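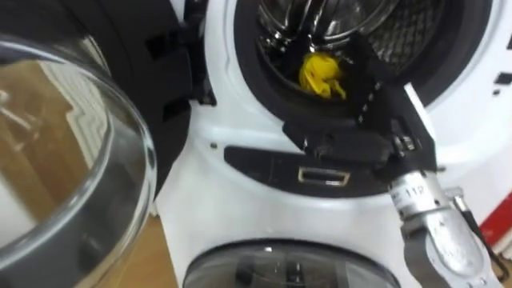 **Droltgate Women's Campaign Network – Web & Mailing Team**

Ticket 322: petition form rejecting signatures
Opened: September 24, 2019
Logged by: Teodoro Cuesta
Status: open, watching it

Okay, so the petition against the Clinach swimsuit pageant went up last night, and by breakfast I had a pile of messages from people who couldn't sign. They fill everything in, hit the button, and get "please check your details" with no hint as to which details. Lovely.

First thing I tried was signing it myself on my phone. Worked fine! Then Abilio tried from the office and got the error straight away. Same browser, same postcode, so I was stumped for a bit.

The difference was the comment box. I'd left mine blank and he'd written a fair old rant about the sponsors (a good one, I've saved it for the newsletter). I kept chopping bits off the end until it went through, and the limit is 300 characters, even though the label on the form says 500. Ignacio reckons the label was carried over from our equal pay petition in Vudport and the setting wasn't.

Bumped the setting to match the label, cleared the cache, and Abilio's full rant went in on the first go.

**Second problem, same ticket, sorry.** The titles dropdown is compulsory and the options are Mr, Mrs and Miss. On a petition about sexism! Marcelino spotted it and I've been cringing ever since. I've taken the field out altogether. Old signatures still show a title in the export, so Dario, please hide column 5 before you send anything to Nogueira council.

**Still to do**

- Email everyone who got the error and ask them to have another go. The log has up to 100 addresses, some of them doubles.
- Fix the error message so it names the field.
- Ignacio to check the Vudport form for the same titles dropdown.

I'll leave this open until the council hand-in. Shout if it plays up again, and please paste the exact wording of the error.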